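Standing Seam Metal Roof: Fall Inspection Checklist, With Comments
Building: Dodum workshop and canteen, Rurndale
Inspected by: Ornella Ferraro, with Hubert Żak on the ladder
Month: November
Roof: 24-gauge painted steel, standing seam, concealed clips, 17 years old

Marks used: OK, WATCH, FIX

I love this roof and I'm going to say so up front. Seventeen winters and the color on the south slope still looks like something out of the sample drawer! Most of what follows is good news, with a few jobs for the crew before snow.

BEFORE GOING UP

1. Ladder footing and tie-off: OK
Firm ground on the canteen side. Use the east corner, where the pavers are level.

2. Roof anchors: OK
All 4 anchors pulled and checked for movement. Tags readable. Harnesses and lanyards looked over by Hubert on the ground.

3. Dew or frost on panels: OK at 10:30 a.m.
We waited. At 8 it was slick as a plate up there and we had coffee in the canteen instead (good coffee, too).

4. Overhead power line: OK
Well clear of the work area. Keep the long ladder on the other side of the building anyway.

PANELS AND FINISH

5. Paint fade and chalking, south slope: OK
Wiped with a dark cloth, very light chalk. Really pleasing for a deep red, which I'd expect to show its age first.

6. Paint fade and chalking, north slope: OK
Next to nothing. Some green growth near the big maple, comes off with water and a soft brush. Please, no pressure washer.

7. Scratches down to metal: FIX
One long one below the exhaust fan, probably from somebody dragging a toolbox. Clean it and touch it up with the matching paint, using a small brush and only on the scratch itself. Spray will fade differently and you'll see a cloud from the parking lot.

8. Oil canning: OK
A little waviness in the wide panels over the entry when the sun is low. Same as in my notes from last year. It doesn't hurt anything.

9. Seams fully closed: OK
Walked every seam on both slopes. Lovely tight work by the original installers, and I wish I'd met them. 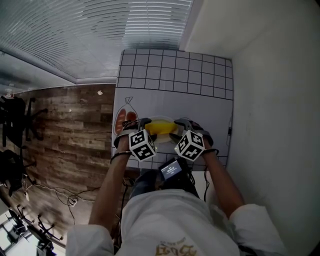 10. Panel ends at the eave: WATCH
Hem is engaged all the way along, but the drip edge on the west side has a small dent. Water still goes into the gutter. Look at it again in spring.

11. Clips and panel movement: OK
Panels slide the way they should when the sun gets on them. You can hear it if you stand still, a soft ticking along the ridge.

FLASHING AND PENETRATIONS

12. Ridge cap: OK
Rivets tight, closures in place, no sign of birds getting in.

13. Pipe boots: FIX
The boot on the kitchen vent is cracked on the uphill side. The other boots are soft and sound. Replace the cracked one with a high-temperature type, and set it so the base sits in the flat of the panel, clear of the seam.

14. Exhaust fan curb: WATCH
Sealant is pulling away at one corner. Not open yet. I'd redo it when the boot gets done, as the crew will be right there with the gun in hand.

15. Wall flashing at the brick: OK
The counterflashing we put in two years ago is holding beautifully. Wiesława Tomaszewski did the bending for that on the shop brake and it fits like a drawer.

GUTTERS AND SNOW GUARDS

16. Gutters clear: FIX
Maple leaves, naturally. 90 feet of gutter on the north side and it's full for most of that. Bag the leaves, don't throw them on the flower beds.

17. Gutter hangers: OK
Solid. Gave each a good tug.

18. Downspouts: OK
Hose test at both ends, good flow.

19. Snow guards over the entry: WATCH
76 on the drawing, and all of them are up there. Two clamps had loosened a little. We snugged them with the torque wrench, and I'd like them checked again after the first big snow.

INSIDE

20. Underside of deck and insulation: OK
Went through the attic with a flashlight and the moisture meter. Dry everywhere, even under the cracked boot, so we caught it early. Hooray for that.

21. Attic vents: OK
Clear at both gable ends.

COMMENTS

Noreen Ghumman: Can item 13 wait until the kitchen closes for the holidays?

Ornella: I'd sooner not. It's a short job and the crew can do it after lunch service.

Eugeniusz Wieczorek: Touch-up paint is on the shelf in the Zusavville shop, second bay, left of the Danzer trim coil. Check the color code on the lid, there are two reds.

Hubert: Gutters done, north side. Nine bags. Found a tennis ball.

Ornella: Great work! Marking 16 as closed. 7 and 13 still open.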